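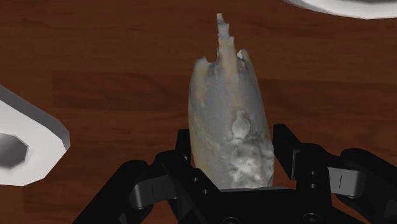
Simulate first, sign later

When the handling team at Plurndale set out to automate its returns line, the first request was for a robot arm. The first purchase, approved in May, was a simulation licence. Temitope Obi, who manages the equipment budget, regards the order of those two items as the most important decision in the plan.

The site handles 371 product lines, many of them irregular in shape and some returned broken. Two suppliers, Bashir and Sollura, had quoted for grippers on the strength of catalogue figures. Obi asked that both be assessed on scanned items before any deposit was paid. Scans with ragged rims and uneven outlines were kept in the trial set – a smooth cylinder tells a buyer very little – and each was placed on a virtual wooden table and presented to a two-fingered gripper.

Of the 79 items chosen, 13 could not be held securely by either model. Those lines will remain with manual staff, and the second cell has been removed from the first-year budget.

Shoaib Minhas of Fudine, the consultancy advising on the contract, recommends that buyers set aside separate sums for scanning, spare fingers and operator training. "The arm is the part everyone prices," he says. "The fingers wear, and the scans have to be redone when the stock changes."

A physical trial will follow before the final order is placed. Payment to the chosen supplier will be made in 2 stages, the latter falling due on acceptance at the site.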